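Reading time: 2 min

I've lost my keys so many times that my neighbors in Presbridge keep a spare for me, so when Ingvar Skov told me he'd stopped losing his, I wanted the whole story. He runs the back office at Bach, a small repair shop, and he has opinions about hooks.

"We had a bowl," he told me. "Everybody throws keys in the bowl, and then you spend 10 minutes every morning digging for the one to the storage unit." The bowl lasted 14 years. I asked if he missed it and he laughed for quite a while.

What he uses now is a gray board on the wall with white adhesive hooks stuck in a row. No drill, no labels. "I was going to do labels," he said, "and then I thought, I know what my own keys look like!"

His coworker Þröstur Stougaard was against it at first. "I said they'd fall off by July," Þröstur told me — he's still a bit sore about it. His one remaining complaint is that the row isn't straight. Ingvar says he measured. Þröstur says he has eyes.

I asked Ingvar which hook gets used the most. "The one on the right," he said. "It's closest to where you're standing when you come in, so that's where your hand goes."

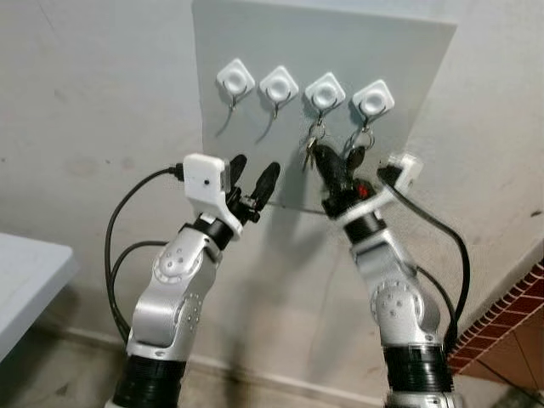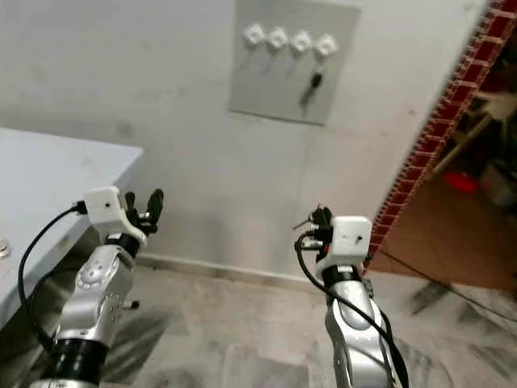
What he'd do differently

"Wipe the wall first," Ingvar said. "And buy the bigger pack."

Contact | Copyright Didus | Back to top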